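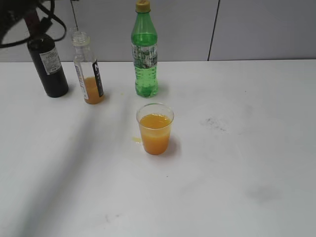

국제법 모임에 처음 나간 날, 그리고 보편적 관할권이라는 것

요즘 목요일 저녁마다 동네 책방 2층에서 하는 읽기 모임에 나가고 있어요. 이름은 거창하게 '전쟁과 책임'인데 하는 일은 단순합니다. 국제형사법에 관한 글을 한 편씩 읽고 와서 두 시간 동안 떠드는 거예요. 저는 법 전공자도 아니고, 번역 일로 인권단체 보고서를 몇 번 만져 본 게 전부라 처음에는 구석에서 듣기만 하려고 했거든요. 그런데 웬걸, 첫날부터 제일 말을 많이 한 사람이 저였습니다(죄송합니다 여러분).

이번 주 글은 다닐로 모로즈(Danylo Moroz)라는 분이 쓴 보편적 관할권에 대한 에세이였어요. 보편적 관할권이라니 말이 참 딱딱하죠. 풀어 쓰면, 고문이나 집단살해나 전쟁범죄처럼 아주 무거운 범죄는 어디서 일어났든, 가해자와 피해자가 어느 나라 사람이든 상관없이 다른 나라 법원이 재판할 수 있다는 원칙입니다. 살인 사건이 나면 보통은 그 땅의 경찰이 수사하고 그 땅의 법원이 재판하잖아요. 그런데 그 땅의 정부가 수사할 마음이 없거나 아예 가해자 편이면 어떡하느냐, 거기서 출발하는 이야기예요.

왜 하필 1998년인가

모로즈 씨 글은 1998년에서 시작해요. 그해에 국제형사재판소를 세우는 로마규정이 채택됐고, 칠레의 옛 독재자 피노체트가 런던에서 체포됐거든요. 저는 그때 뉴스를 어렴풋이 기억하는데, 당시에는 '남의 나라 전직 대통령을 영국이 왜 잡아?' 하고 넘어갔던 것 같아요. 체포를 요청한 건 스페인 판사였고요. 칠레에서 벌어진 일로, 스페인 판사의 요청에 따라, 영국에서 체포된 거죠. 이렇게 적어 놓고 보니 지금 봐도 좀 어지럽네요.

결말은 다들 아시다시피 시원하지 않았어요. 영국 상원에서 전직 국가원수라도 고문에 대해서는 면책을 다 누릴 수 없다는 판단이 나왔는데, 2000년에 건강 문제를 이유로 칠레로 돌려보냈으니까요. 모임에서도 여기서 의견이 확 갈렸습니다. 한 분은 결국 재판을 못 했으니 실패라고 하셨고, 저는 그 뒤로 칠레 안에서 수사에 힘이 붙은 걸 생각하면 실패라고만 부르기는 아깝다고 했어요. 집에 와서도 계속 생각했는데 아직은 제 쪽 의견에 미련이 남아 있습니다. 다만 재판을 기다리다가 돌아가신 유족 앞에서도 똑같이 말할 수 있겠느냐고 물으면, 글쎄요, 자신이 없어요.

번역하다 막힌 단어, impunity

제가 이 주제에 빠진 건 사실 단어 하나 때문이에요. 작년에 Fendus라는 작은 단체의 보고서를 우리말로 옮겼는데, impunity라는 단어가 거의 모든 쪽에 나오는 겁니다. 사전에는 '처벌받지 않음'이라고 되어 있고, 법률 문서에서는 '불처벌'이라고 많이 써요. 처음에는 기계적으로 '불처벌'로 통일했는데, 읽다 보니 문장이 자꾸 밍밍해지더라고요. 원문에서는 한 사람이 벌을 안 받았다는 사실만 가리키는 게 아니라, 그런 일을 해도 괜찮다는 분위기가 굳어진 상태를 말하는 대목이 많았거든요.

결국 어떤 곳은 '불처벌', 어떤 곳은 '책임을 묻지 않는 관행'으로 나눠 썼어요. 검토를 맡은 시오네드 로허(Sioned Lougher) 씨가 한국어를 꽤 읽는 분인데, 용어가 흔들린다고 빨간 메모를 잔뜩 달아 주셨습니다. 맞는 말씀이죠. 법률 문서에서 용어가 왔다 갔다 하면 안 되니까요. 그래도 저는 버텼고, 메일이 꽤 길게 오갔고, 마지막에는 첫 장에 용어 설명을 한 단락 넣는 걸로 합의를 봤어요. 지금 다시 보면 그 단락이 보고서에서 제가 제일 아끼는 부분입니다. 원문에는 없는 글인데 말이에요!

증거는 누가 모으나

모임 후반에는 증거 이야기를 오래 했어요. 전쟁이 나면 요즘은 휴대전화 영상이 정말 많이 쏟아지잖아요. 저는 영상이 많으면 재판도 쉬워지는 줄 알았어요. 그런데 그게 법정에 가려면 언제 어디서 찍혔는지, 중간에 누가 손대지 않았는지, 찍은 사람이 증언할 수 있는지, 하나하나 따져야 한대요. 좋은 마음으로 영상을 내려받아 메신저로 돌리는 사이에 파일 정보가 날아가 버리기도 하고요. 저도 그런 걸 무심코 전달한 적이 있어서 듣다가 좀 뜨끔했습니다.

증언도 마찬가지예요. 피해자 한 사람이 기자에게 말하고, 단체에 말하고, 검사에게 또 말하다 보면 이야기가 조금씩 달라질 수밖에 없죠. 사람 기억이 원래 그렇잖아요. 그런데 변호인은 바로 그 차이를 파고듭니다. 그래서 요즘은 첫 면담을 아주 짧게 하고 자세한 건 훈련받은 수사관에게 맡기자는 쪽으로 많이들 이야기한다고 해요. 같은 끔찍한 일을 몇 번이고 되풀이해 말하게 하는 것 자체가 상처이기도 하고요. 제가 옮긴 보고서에도 면담 기록이 실려 있었는데, 번역하는 저도 중간중간 창문을 열고 한참 서 있어야 했어요. 직접 말한 분들은 어땠을지 상상이 잘 안 됩니다.

그럼 국제형사재판소가 다 하면 되지 않나요?

이건 제가 모임에서 실제로 한 질문이에요. 부끄럽지만 그냥 적어 둘게요. 답부터 말하면, 그렇게는 안 됩니다. 국제형사재판소는 '보충성' 원칙으로 움직여서, 해당 국가가 진짜로 수사하고 재판할 뜻과 능력이 있으면 나서지 않아요. 게다가 다룰 수 있는 사건 수도 얼마 안 돼서 아무래도 높은 자리에 있던 사람들에게 집중하게 되고요. 현장에서 명령을 받고 움직인 중간 계급 사람들, 수용소에서 문을 잠그던 사람들은 대부분 국내 법원의 몫으로 남습니다. 그 나라 법원이 못 하면 다른 나라 법원, 그러니까 다시 보편적 관할권으로 돌아오는 거죠.

독일 코블렌츠 법원이 시리아 정보기관 출신들을 재판한 이야기도 나왔어요. 망명 신청자로 독일에 들어와 살던 사람을, 역시 독일로 피신해 온 피해자들이 법정에서 마주한 사건이에요. 이런 재판에서 통역을 어떻게 했을지가 저는 너무 궁금한 거예요. 직업병이죠, 뭐. 방청석의 시리아 사람들이 정작 재판 내용을 알아듣지 못해서 아랍어 통역을 두고 논란이 있었다는 이야기를 듣고는 한참 흥분해서 떠들었습니다. 누구를 위한 재판인지를 생각하면 통역은 곁다리로 둘 일이 아니라고 봐요. 이 얘기만으로 글 한 편은 쓸 수 있는데, 다음에 따로 쓸게요.

한국 법에도 비슷한 게 있어요

우리나라에도 국제형사재판소 관할 범죄의 처벌 등에 관한 법률이라는 긴 이름의 법이 있습니다. 외국에서 외국인이 저지른 집단살해죄 같은 범죄라도, 그 사람이 한국 땅에 있으면 적용할 수 있게 되어 있어요. 모임에 오시는 분들 중에도 처음 들었다는 분이 꽤 있었고, 저도 재작년까지는 몰랐습니다. 법이 있는 것과 실제로 수사를 시작하는 건 또 다른 문제라서, 이걸 누가 어떤 절차로 고발할 수 있는지 다음 모임 때까지 각자 찾아보기로 했어요. 숙제가 생기니까 갑자기 학생이 된 기분이네요.

다음 주에 읽을 글은 면책특권에 관한 건데, 360쪽짜리 책에서 2장만 읽어 오면 된답니다. 다 읽어 오라고 했으면 저는 조용히 사라졌을 거예요. 책방에 복사본이 몇 부 남아 있다고 하니 관심 있는 분은 목요일 저녁에 그냥 오셔도 돼요. 법을 몰라도 괜찮고요, 저 같은 사람도 말을 제일 많이 하고 있으니까요.

아, 그리고 지난번 글에 댓글로 로마규정 우리말 번역본을 어디서 보느냐고 물어보신 분, 국가법령정보센터에서 조약 쪽으로 검색해 보세요. 영어본이랑 나란히 띄워 놓고 보면 번역자들이 어디서 끙끙댔는지가 보여서 저는 그게 또 재미있더라고요.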